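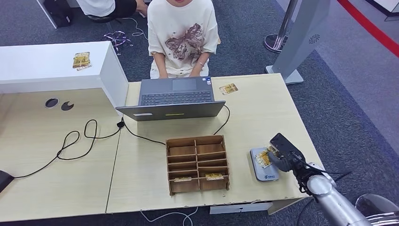 Two cards in the slots, one out on the desk, one on the counter, and one on the tray in the gripper.

In Praise of the Open Sorter

December 2023

I own 3,484 trading cards, and for most of my life I stored them wrong. They were safe, they were dry, they were in sleeves inside binders inside a closet, and I almost never looked at them. Then I bought a plain wooden sorter, the open-topped kind with thin slats that slot into each other, put it right on my desk next to the laptop, and I have had more fun with my collection since then than in the ten years before it. So I'm going to argue for it, at length, with all the zeal of the recently converted!

My claim is simple. A sorter belongs on the desk where you already sit. It should have no lid, it should be made of something you don't mind bumping with a coffee mug, and it should spend a good part of its life mostly empty.

Let me take the desk first, because this is where other collectors push back the hardest. The usual advice is to set up a separate sorting station, a clean folding table with a mat and a lamp and nothing else on it. I tried that. I had a lovely folding table in the spare room in Wetden, and I used it twice. The trouble with a separate station is that you have to decide to go there, and on a weeknight I don't decide to do anything. I sit down at my desk, open my mail, wait for something to load, and my hands want a job. If the sorter is within reach, a card goes in a slot. Then another one. I once got through 112 commons while waiting on hold with the gas company, and I was almost sorry when a person picked up.

Yes, the desk is cluttered. There's the laptop, there's the charger, there are the black cables that breed when I turn my back. A sorter with some weight to it and a flat bottom doesn't care. You push the cables to one side and carry on. I've come to like having it all together, the spreadsheet on the screen and the cards in front of it, so that when I find a duplicate I can mark it down right then -- in the old days I'd have written it on an envelope and lost the envelope.

Now the lid. Lids are where good intentions go to sleep. I had a very handsome box from Zuvance with a magnetic flap, a really well made thing, and I still keep my finished Cluner set in it because finished sets don't need touching. For sorting it was hopeless. Every card meant opening the flap, and every time I got up I closed the flap, and once it was closed I couldn't see what I'd been doing. With an open top, the state of the job is just sitting there. You see which slots have something in them and which don't, and you can pick up after three days away without having to reconstruct your own thinking.

People worry about dust, and fair enough. For long storage I'd worry too. But a sorter is a place for cards to pass through. Anything in mine for more than a month or so is a sign that I've stopped sorting and started hoarding, and the dust is a useful reminder. If a card is precious to me it gets a sleeve before it goes anywhere near the desk.

I have strong feelings about wood, as well. The clear acrylic ones look wonderful in a shop and I understand the appeal, but on my desk they glare under the lamp, they show every fingerprint, and they make a nasty clack when a card box slides into them. Thin wood is quiet. The slats have a little give, so when you drop a card in at a bad angle it settles instead of scraping. And if you're at all handy you can change it! Pull a crosswise divider, sand it a touch, move it along or leave it out. I took one divider out of mine the first weekend to make a wider slot for the cards I hadn't made up my mind about, and that slot has been the busiest one ever since.

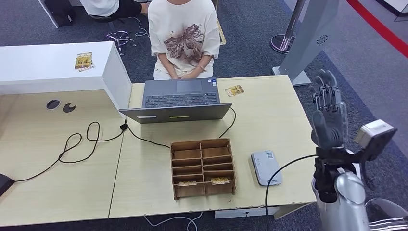 Which brings me to the empty slots, the part I feel most warmly about. When I first set mine up I wanted every compartment filled by bedtime. I had labels ready. I had a system, with nine categories, and I'd worked out the categories before I'd laid a single card down. By the next morning I hated it. Half the cards fit in two categories and the other half fit in none, and I was cramming things into slots to make the labels come true.

Start with two slots. That's my whole method. Put one card in one and a different kind of card in the other, and go from there. Keep and trade, or old and new, or (this was mine) cards I'd be glad to show a friend and cards I wouldn't. The rest of the box stays empty until a pile asks to be split. You learn a lot about what you care about in a collection by watching which pile gets too thick first. Mine was the trade pile, by a mile, and I'd never have guessed it. I'd been telling myself for years that I was fond of all of them.

And let a few cards lie out. I know this sounds like the opposite of tidying, but there are always one or two that need a second look, and they do better off to the side, flat on the desk or up on a shelf, than forced into a slot to make the desk look finished. A card lying by itself gets noticed. I pick it up while I'm thinking about something else, turn it over, and sooner or later I know where it goes.

I'll admit what the open sorter is bad at. It's bad with cats. It's bad if you share the desk with someone who needs the whole surface, and it's bad for anyone who can't leave a job half done without fretting over it (I live with one of these, and we've settled on a tray underneath so the whole business can be moved to the bookcase at dinner). It also won't value anything for you or tell you what to sell. At the swap night on Hrynyshyn Road I still see people with gorgeous binders, every page full, every corner square, and I admire them enormously. They can find any card in seconds. I can't always.

But I do handle mine now. I've been through 790 of them since I cleared off that corner of the desk, and a good number I had forgotten entirely, cards I must have been thrilled to get at some point and then shut away in the dark. Finding those again has been a joy, a real one, and it happened in five-minute scraps between other things, with the laptop open and a cable running past my elbow.

If you've got a closet like mine, try it for a week. You don't need a fancy sorter, and for the first few evenings a shoebox with some cardboard strips will do. Put it where your hands already are, leave the top off, and start with two cards. I've got the last of the trade pile to go through tonight, and then I think I'm finally going to need a third slot for the shiny ones.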